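Robots and Rules: How Good Helpers Share a Table
A learning page from the Diltville Science Hall, for readers in grades three to five

A rule is an agreement about how work should be done. People who work with robots need rules as well. At the Hall, the Jisura workshop follows a set of rules called the Pryor Code. It was written for tables where robots handle jars and bottles.

Rule 1. Look before you grip.
A robot must have a clear view of an object before its fingers close. Glass can crack if it is squeezed too hard, so the fingers stay open until the robot is lined up.

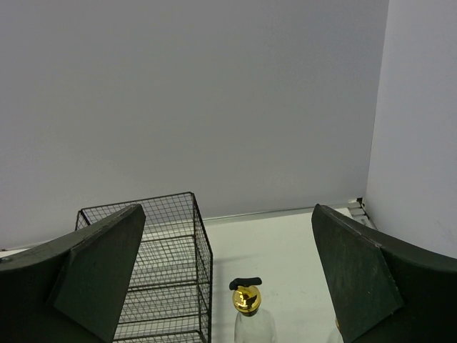
Open gripper fingers, with a wire basket and a gold-capped bottle beyond them.

Rule 2. Give each arm its own space.
When 2 arms work at one table, they can bump into each other. The Code asks the team to plan a path for each arm - and to plan it before the power is turned on. Cables need space too, because a pulled cable can stop an arm or damage it.

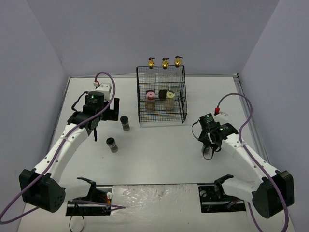 Rule 3. People stay back while the arms can move.
A robot arm may be still and yet ready to move. Many robots have small lights on their motors. Never assume that a still arm is switched off - ask the adult in charge. No one at the Hall reaches over the table until that adult says it is safe.

Rule 4. Keep the work area tidy.
Every jar should stand upright, with its lid on, where a gripper can reach it. Tools and papers that are not part of the job are kept somewhere else.
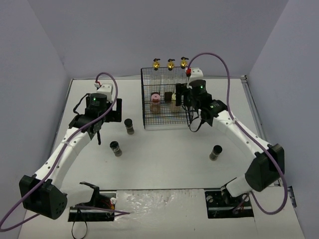
Two arms, a wire cage and three small jars with black lids.

Words to know
Gripper: the part of a robot that holds things.
Standard: a rule that many people agree to follow.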